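Fadari Heated Mattress Pad: the owner's guide the box should have had
Section 2. Placing, wiring and first warm-up

47 shares | 12 comments

The leaflet that comes with the pad says set-up takes five minutes. I have fitted four of them and have yet to see it done in five. It also says the pad "learns your sleep." The pad has a thermostat and a clock. Treat everything in the leaflet about comfort as advertising and everything about electricity as binding.

Before you start

1. Take the pad out of its bag and lay it out on a clean floor, cord side up. Leave it there an hour. The leaflet says the creases will drop out by themselves. On two of mine they did, on the other two I had to smooth them by hand.

2. Run your palm over the whole surface, slowly. You're feeling for a wire that crosses itself or a hard lump near a seam. If you find either, send the pad back. Don't let the help line talk you into "giving it a few nights."
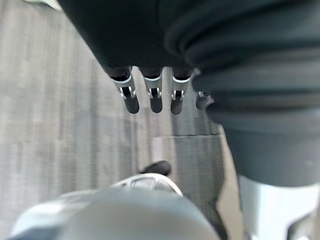
3. Look at the plug end of the cord. The connector should click into the pad with no wobble. A connector that goes in and rocks is a faulty one, whatever the phone agent tells you about "normal play."

CAUTION: Never use the pad folded, pinned, or under a foam topper. Never use it with an infant or with anyone who can't work the control without help. Stop using it at once if you smell anything scorched. Fadari prints this in gray type on the last page.

Fitting the pad

4. Strip the bed down to the mattress. You can fit the pad over an old protector if the protector is thin and lies flat. Quilted ones trap heat, and the control shuts itself off with code 413. The leaflet calls that a "rest state." It's an overheat cutout.

5. Put the cord end at the foot of the bed. The drawing in the leaflet shows it at the head, under the pillows, and the text beside the drawing says foot. I wrote to ask which was right. Pushpa Bajpai in customer service wrote back that the text is correct and the drawing will be changed in the next printing. My February copy still has the old drawing.

6. Pull the elastic skirt over all four corners, opposite corners first. The pad should be snug, with no ripples. If you have to haul on it, you were sold the wrong size.

7. Make the bed as usual: bottom sheet over the pad, then your top bedding. Take stray clothes and towels off the bed before you turn the heat on. A heap of cloth holds warmth in one spot and throws off the reading.

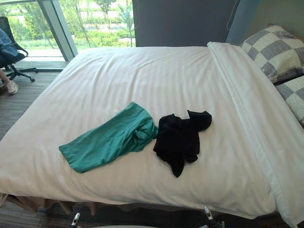 8. Set the control on the nightstand, where air can get to it. Hanging it over the side on its cord strains the joint, and that joint is the part I trust least.

First warm-up

9. Turn the dial to 2 and leave it there for an hour with the covers on. Stay in the house.

10. Fold back the covers and feel the pad from head to foot. Expect it to be a bit cooler in the outer few inches, where there's no wire. A cold stripe down the middle is a fault.

11. Unplug it from the wall. The off button leaves a small light glowing, and the leaflet never says what else stays live.

NOTE ON THE "SLEEP PROGRAM": The box claims over 2,000 hours of testing went into it. I asked where, on how many beds, and with whom sleeping in them, and got a coupon. From what I can tell the program turns the heat down one step after three hours. You can do the same with the dial.

NOTE ON WASHING: The care label says machine wash. The warranty card says water damage is not covered. Get the answer in writing before you wash it. Raffaele Guerra, who repairs small appliances in Sendville, told me to sponge it and skip the machine, and so far I've done what he says.

Section 3 covers fault codes and returns.

Related
- Plomness electric throw: is the second control worth paying for?
- Reading a warranty card without losing your Monday
- Grasso space heaters: three noises and what they mean
- Fault code list for Fadari pads

Questions or corrections: use the contact form | Terms | Back to top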